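# The Folding Page: Laundry Day at Bakke

Welcome back to the gallery! We've given this whole page over to folding, because it's the bit of the household weekend at Bakke that everyone ends up talking about afterwards. Ingegerd Engström led the folding and Annapurna Varma wrote most of these notes, with plenty of interruptions from the other side of the bed.

If you're new to us, Bakke is the old guest house where our home-skills group meets in February. We take over the bedrooms upstairs, bring our own washing and work through it together. There were 982 people on the mailing list when we started this gallery and it's now 3358, which we find completely astonishing for a page about pillowcases and T-shirts. Hello to all of you!

**Why we fold on the bed**

A bed is a lovely big table. It's at a kind height if you kneel, it's soft on the hands, and there's room to spread a garment right out before you decide what to do with it. Ingegerd likes a pale sheet underneath when she's folding dark things, so the edges show up clearly and a crooked hem can't hide. Annapurna was doubtful and is now entirely won over (she's changed the bedding at home and everything).
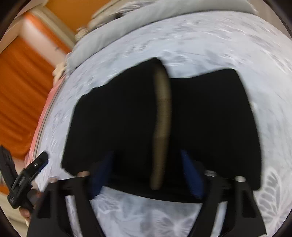 The other good thing about a bed is that you can't put off finishing. If the clothes are still there at bedtime, you've got to move them before you can get in! We've had messages from readers who swear by this, and one from a reader who simply slept on the other side for a week.

**Dark cloth, plain cloth**

Plain black things are the ones people grumble about most. There's no stripe or pattern to line up, so you have to go by the hems and seams. Lay the piece flat, smooth it from the middle outwards with the side of your hand, and look at the corners before you bring anything over. A corner that has flipped up will make a lump right through the fold, and you'll feel it every time you stack something on top.

**Folding in from the sides**

Ingegerd's way is to bring the 2 sides in first and then fold from the bottom up. Annapurna goes from the top down. Both end up with a neat parcel and neither will budge, so we practised each method and let people choose. The Busteck shelves on the landing take up to 2 stacks side by side, and by teatime you could tell at a glance whose was whose.

**Small pieces last**

Socks, flannels, napkins, the odd baby vest. They're so quick once the big things are out of the way, and it's a very cheerful way to finish an afternoon. Put the radio on and have a cup of tea within reach, but well away from the clean washing, please!

If you've got a folding method of your own, do write in and tell us. Ingegerd is especially keen to hear from anyone who has made peace with fitted sheets.

*Page updated 23rd February. Words by Annapurna, folding by Ingegerd.*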